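Search this site Search Advanced

3.2 Where families keep their sauces

We had not planned to write much about condiments, but the households we visited in Zaldale were so generous with their talk that the subject more or less chose itself. Of the 300 kitchens in the survey, over 60 kept ketchup out all day, and many people told us, with real feeling, that a meal does not look ready until the bottle is in its place (Khumalo and Du Plessis, in the Prullham study, heard much the same from older couples).
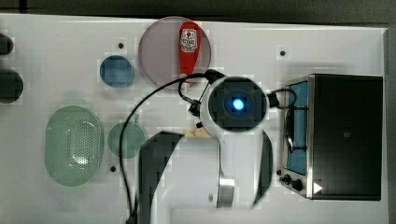 Figure 4a. Ketchup bottle lying on a large round plate, with a small blue bowl to the left.

Where that place is turned out to be a family matter. Parents who had grown up in Oyelaran liked sauce on the table itself, while their grown children often moved it to the fridge door and then, we were told rather fondly, moved it back again whenever their mothers came to visit on a Monday. We return to these small kindnesses in Section 5.

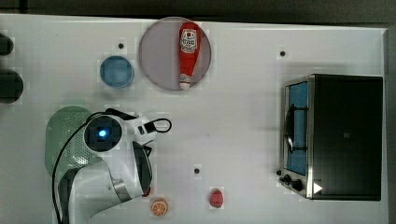

Figure 4b. The same kinds of tableware, seen from overhead.

Age of the cook mattered less than we had guessed, and the size of the kitchen hardly at all.

Filed under: Food and Home Life, Household Studies

Contact the editors | Copyright Closel Papers | Back to top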